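How to Read an International Treaty Before It Comes Up for a Vote

Treaty texts look harder than they are. Most follow the same layout, and once you know it you can find the parts that matter in under an hour. The steps below use the river water agreement between Parton and Tipoki as the working text. It runs to 605 paragraphs with annexes, and most readers need only a small part of it.

Step 1. Get the signed text

Summaries and press releases leave things out. Look for the version deposited with the foreign ministry, and check that the annexes are attached. In the Parton agreement the annexes take up nearly 200 pages, and the water quotas are all in there.

Step 2. Skip the preamble for now

The preamble says why the parties came together. It can help a court interpret an unclear article later, but it rarely creates a duty by itself. Come back to it at the end.

Step 3. Mark the verbs

Go through the main articles with two colors of highlighter. Use one for "shall" and the other for "may," "should" and "endeavor to." The first group is binding. The second leaves room. Article 7 of the agreement says Tipoki "shall" release water in July and "should" give notice beforehand, so a release without notice may not be a breach.

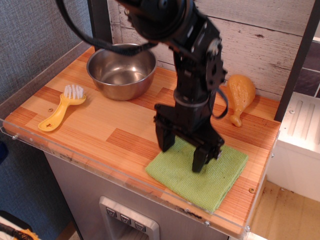
Robotic gripper on a folded green cloth, with a steel bowl behind.

Step 4. Find the entry into force clause

This is usually near the end. Signing and ratifying are separate acts, and many treaties take effect only after a set number of parties have ratified. Write down the number and check who has done it so far.

Step 5. Read the exit clause

Look for the words "withdrawal" or "denunciation." Note how much warning a party has to give and whether any duties continue afterward. If the text has no exit clause, make a note of that too. Leaving is then a matter of general treaty law and usually of argument.

Step 6. Check reservations and side letters

A country may have joined while excluding certain articles. Zimon signed as a third party with a reservation on inspections, so its inspectors' article applies only in part. Side letters are often filed separately, and you may have to ask for them.

Step 7. Write one page

List the duties, the dates, the exit terms and anything you could not find. Junpei Ueda's reading guide, used at the Prindemdale public library, has a blank form for this. Keep article numbers next to each point so that others can look them up.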